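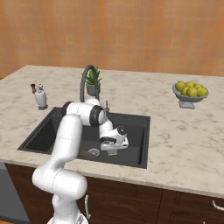

Shahnaz Nanayakkara arrived at the Oketti open day early and was given a badge with her name spelt wrong. She put it on anyway. The coffee had run out, so she took a glass of water and went upstairs.

Her father had washed up in hotel kitchens for 30 years. When the invitation came, he had read it twice and handed it back to her.

"You go," he said. "Tell me if it's any good."

The Prallell room was at the end of the corridor. She had expected a machine, but there was a large screen and a row of folding chairs. A man called Khan stood beside the screen with a remote control in his hand.

"The kitchen is simulated," he told the visitors. "The arm practises in there first. Then we see what it has learned."

On the screen, the white arm leaned over the sink. A woman in the front row asked where the plates were.

"No plates yet," said Khan. "We're on the sponge."

The arm went down into the basin, stopped, and came up with nothing. Khan made a note. It went down again. Shahnaz found she was leaning forward in her chair. Two men behind her were talking about parking, and after a while they left.

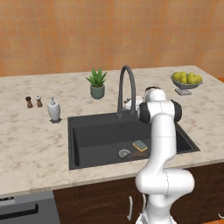 The arm at the sink, with the sponge on the floor of the basin.

"How many times has it done this?" she asked.

"Today? This is attempt 1,403."

"And how many has it got?"

He looked at his notes. "11."

Somebody laughed. Khan didn't seem to mind. He pressed the remote and the kitchen went back to the start, lemons and all. Shahnaz looked at the lemons in their bowl. Her father had never worked anywhere with a bowl of lemons by the sink.

She stayed after the others had gone down to the talk on Trudenano, which was the part with sandwiches. Khan offered her the chair nearest the screen.

"Are you in the business?" he asked.

"No. My dad washed pots."

"Was he quick?"

"He was, but his hands went. He can't hold a cup for long now."

Khan nodded and put the remote down on the windowsill. They watched three more attempts. On the last one the sponge came up – tilted, only just held – and stayed up until the screen reset itself.

She rang home from the bus stop.

"Well?" said her father.

"It picked up a sponge."

There was a long gap on the line. She could hear his radio.

"Did it wring it out?" he asked.

"No."

"Well, it'll need to," he said, and asked what time she wanted her tea.

3 comments
30 shares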